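I promised Velimir Nedeljković that I would write down how the small background study ended, so I do it now, while I still remember the details.

The question was simple. We teach our grasping policy from demonstrations with a hand-held gripper, and everybody in our group at Golob records on a clean gray table. The policy works well on the same table. When Haris Popescu took it to the Korkville apartment, it closed its fingers on nothing again and again. I wanted to know if more demonstrations would help, or only more different ones.

So I made two training sets of the same size, 300 demonstrations each. The first was recorded all on the table. The second had 200 from the table, and the rest from beds, sofas and rugs, with patterned cloth where I could find it. Same network, same training time, same person holding the gripper (me, with a tired wrist). 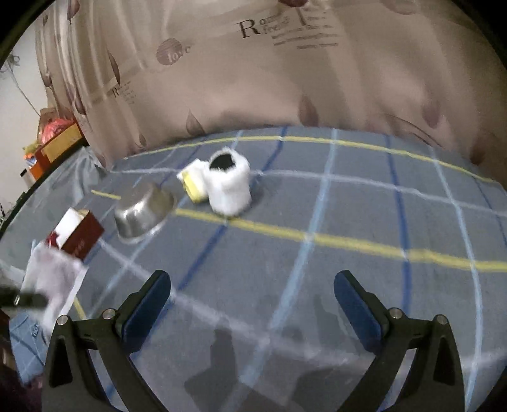

*Open gripper over the plaid sheet, with the steel bowl, the sponge and the fluffy holder ahead of it.*

For the test I used 40 grasps in rooms that neither set contained. The mixed set won clearly. The table set made its worst mistakes on checked and striped cloth, where it often stopped too high. My guess is that it learned to judge height from the plain surface, but I did not prove this.

Soft ground is a separate problem. A bowl rolls when the mattress sinks, and furry things have no clear edge, so both policies were weak there. I tried lowering the approach speed in Nallow, our replay tool, and it helped a little with bowls. With furry objects I saw no change.

Two weak points I must admit. I trained each policy only 2 times, with different seeds, and I chose the test rooms myself. Haris wants to repeat everything in December with rooms chosen by Velimir, and with a second person recording. Until then I will keep the table for debugging and record the rest on whatever cloth I have at home.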